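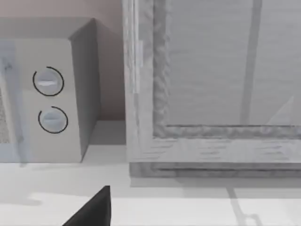
The Shared Kitchen and the Tenants Who Depend on It

In the converted wool store at Celtley, the kitchen on the second floor serves 11 households. It has two sinks, a long worktop and a noticeboard on which the rota is written out by hand each month. Most of the people who cook there have a room of their own along the corridor, with a bed, a basin and a lockable door. Everything else that makes up a home is held in common, and the greater part of it takes place in the kitchen.

Shared housing of this kind was for many years treated as a stage in life. Students passed through it, as did young workers new to a town, and planning policy generally assumed that they would move on. That assumption no longer matches the people who live there. At Celtley the oldest tenant is a retired bookbinder and the youngest is a child of 3 who arrived with her mother last spring. Several residents have been in the building since it opened, and do not expect to leave.

The Nerovberg Housing Trust, which owns the wool store and four other buildings in the region, began a review of its common rooms after a run of complaints in the winter. Few of the complaints concerned the bedrooms, and almost none concerned rent. They were about cupboards, bins, the smell of frying in the corridor late at night, and the question of who had the right to the larger fridge. The Trust asked Valdemar Frandsen, an architect who had previously worked on hospital wards, to visit each building and report on what he found.

His report, delivered in March, runs to 143 pages. Much of it is taken up with drawings, but the longest chapter is a record of conversations with tenants, set down with very little comment. Residents speak at length about storage. One woman at Pullholm kept her rice, oil and spices in a suitcase beneath her bed for two years, having twice found her shelf cleared by a neighbour who took it to be his own. A bus driver on early shifts described making breakfast in the dark so that the light would not show under the door opposite.

Mr Frandsen draws a distinction between rooms that are shared and rooms that are merely unassigned. In the first, each person knows what he or she may use, where things are kept, and whom to approach if something is broken. In the second, all of this has to be settled afresh every day, usually by whoever is least willing to give way. He considers that most of the Trust's kitchens fell into the second group, and that the fault lay with the landlord.

"We had supplied a room and a set of appliances," he writes, "and had left the tenants to supply the rest."

The remedies he proposes are modest. Each household should have a cupboard with a key, wide enough for a large saucepan and deep enough for a sack of flour. Fridges should be divided by shelf, with the name of the room on the shelf edge. There should be one length of worktop, kept clear by agreement, where a person can set down hot food or shopping without moving somebody else's belongings. Lighting over the sink and hob should work separately from the main light, so that early risers and late workers can see what they are doing without disturbing the corridor.

Sound receives a chapter of its own. Many of the Trust's buildings were put up for trade or storage, with hard floors and high ceilings, and noise travels through them with great ease. A dropped lid on the second floor at Celtley can be heard on the fourth. The report recommends cork underfoot, felt pads behind cupboard doors and heavier doors to the corridor, all of which have since been fitted at Pullholm. The cost there came to less than the Trust had spent in the previous year on replacing locks.

Not every tenant was persuaded. At Baert Street, a terrace of former railway cottages joined together on the ground floor, residents asked that their kitchen be left alone. They had arranged it themselves over a long period, with open shelves and no labels of any kind, and they regarded locked cupboards as an insult to one another. The Trust agreed to their request. The kitchen at Baert Street has been repainted and given a new extractor, and is otherwise as it was.

Lâm Hứa has lived at Baert Street for nine years and acts as its tenants' representative. She is cautious about drawing lessons from it. The house is small, she points out, and new tenants are introduced to the others before they sign an agreement. A person who does not care for the arrangement can say so at that stage and be offered a room elsewhere. At Celtley, by contrast, rooms are let from a central list, and a new neighbour may appear with a day's notice.

"People say we get on because we are friendly," she said. "We get on because we met first. I have lived in a house where we did not, and I ate in my room for a year."

The practice of meeting first has now been taken up in two of the Trust's other buildings, on a trial basis. Applicants are invited to an evening meal in the kitchen they would be using. They are under no duty to attend, and existing tenants have no power to refuse them. The housing officers who run the scheme report that the meals are sometimes awkward, and that a small number of applicants have withdrawn after them. They regard this as preferable to a transfer request six weeks into a tenancy, with all the paperwork and ill feeling that follows.

Cleaning has proved harder to settle. The Trust has tried paid cleaners, tenant rotas and a mixture of the two. Paid cleaners were welcomed at first, but washing-up was soon being left for them, and in one building they withdrew from the kitchen altogether. Rotas work where the number of households is small and fail where it is large. Mr Frandsen suggests an upper limit of six households to a kitchen, a figure which Celtley exceeds by a wide margin. To meet it there, a storeroom on the same floor would have to be turned into a second kitchen, with new drainage through an outside wall that is protected as part of a listed building. An application has been prepared and is expected to take some time.

There is also the matter of money. Shared kitchens produce no rent, and under the rules by which the Trust values its buildings, a room that produces no rent is counted as a cost. Each time a building is refurbished there is pressure to narrow the kitchen and gain a further bedroom. The plans held in the Trust's office show this happening by stages at Pullholm, where the kitchen lost its dining table in one round of works, its larder in the next, and its window in the last. The window has since been restored. The larder is now a shower room and is unlikely to be given back.

The Trust's board has accepted the greater part of the report and set aside funds for the first three buildings. It has declined, for the present, to adopt a minimum floor area for kitchens, on the grounds that the older properties could not comply. Tenants' representatives have asked for the decision to be looked at again in the autumn, and a joint working group has been formed to consider it — its first meeting was held at the table in Baert Street, over soup.

At Celtley the new cupboards were fitted before Easter. Keys were handed out from a cardboard box by the housing officer, who had been told to expect objections and received one, concerning the height of the top shelf. The bookbinder has been given a lower cupboard in exchange. The rota is still written out by hand, and the space beside the sink has been kept clear by agreement, with occasional lapses, since the end of April.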